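Common questions about weighing soap and dye ingredients on a countertop scale. Answers apply to the Cislow workshop kits — other kits may differ.

## Do I tare before each ingredient?

Yes. Put the beaker on the tray, press tare, and pour once the display reads 0.0.
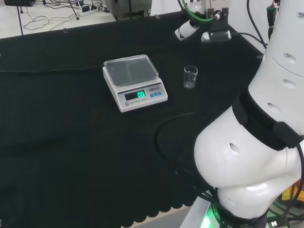
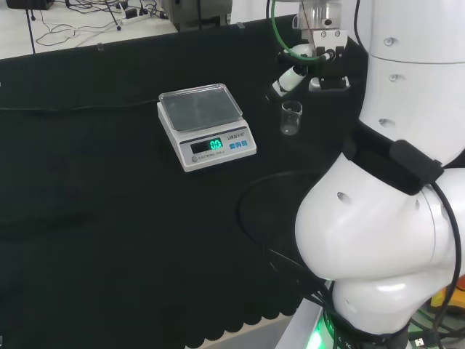
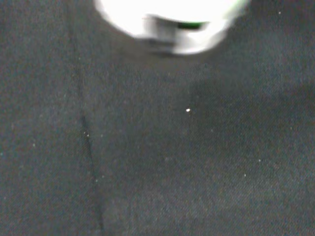
## Why does the reading drift?

Drafts and uneven tables are the usual causes. Let the scale warm up for 13 minutes.

## How often should I check calibration?

Monthly, with a 200 g weight. Log the result on the Ralex sheet and send failures to Myfanwy Yorath.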